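Clitville Desktop Rebuild Working Group
Minutes of the meeting of May 28, 2026
Room 231, Eller Building
Minutes approved as circulated, with one correction under item 2.

1. Previous minutes

Accepted. The action on anti-static mats is carried over. The supplier, Dudás, has quoted again and the quote is with purchasing.

2. Inventory

The Zesuvura list now stands at 131 desktop units. Units with a cracked socket or a missing load plate stay on the list but are marked P (parts only). The correction to the previous minutes concerns this column, which had been headed "Pass" by mistake. Column to be renamed "Parts."

It was noted that the list records the case model but leaves the board revision blank in many rows. Agreed that the revision is to be read off the board and entered when the side panel is first removed. Nothing is to be entered from the case sticker alone.

3. Processor socket procedure

The group went through the draft procedure for the Dell boards. The wording on the order of work was considered unclear and will be rewritten. Agreed order: case on its side, panel off, power cord out, memory out, then the socket.
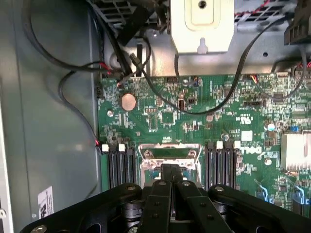
Fig. 1. Dell board in its case, socket bracket and memory slots.

Points raised on the draft:

The lever is to be released fully before the load plate is lifted. The draft had both in one step. They will be separate steps with separate check boxes.

The processor is lifted straight up by its edges and goes directly into a tray. No processor is to be set down on the case wall or on the power supply.

Contacts are not to be wiped. If there is dust in the socket, use the hand blower only. One member asked for canned air to be allowed – not agreed, to be looked at again if the blowers prove too weak.

Before a processor goes back in, the corner mark is checked against the socket. The draft refers to "the arrow," but the drawing attached to it shows a notch. Drawing to be replaced.

4. Memory and coin cells

Memory modules are to be kept with the unit they came from, in a bag marked with the unit number. Mixed bags from the last round caused a delay in testing, and the mixed modules are still in the gray bin without numbers. They will be tested as a separate lot. 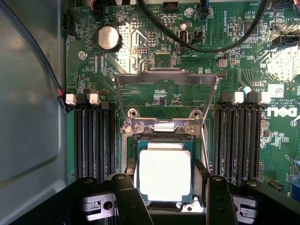 Slot latches are to be opened by hand at the upper end before a module is pulled. Broken latches are recorded against the unit and not repaired. Agreed that coin cells will be measured on every unit and replaced below the limit given in the procedure. Old cells go in the lidded tub, with tape over one face.

The budget line for memory and cells is 2,000 for the period. No change requested.

5. Cables and power supplies

Several units came back from rebuild with data cables routed across the board. Cables are to be led along the side of the drive cage and must not rest on the processor heatsink after refitting. Cable color is not a guide to port number and the procedure will say so.

Power supplies stay in the case during socket work. Labels on the supply are to be left in place, even where damaged. Supplies that fail the load test are replaced as complete units – they are not opened.
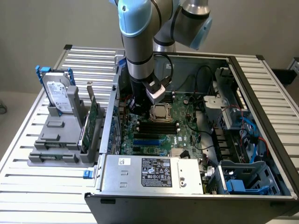
6. Actions

Rewrite section 3 of the procedure and replace the drawing. Before the next meeting.
Rename the inventory column and add board revision as a required field.
Test the unnumbered modules from the gray bin as one lot.
Obtain a final price for anti-static mats from Dudás.

7. Other business

The shelf label in the Eller store still reads "monitors." To be changed. Next meeting in the same room, date to be set by email.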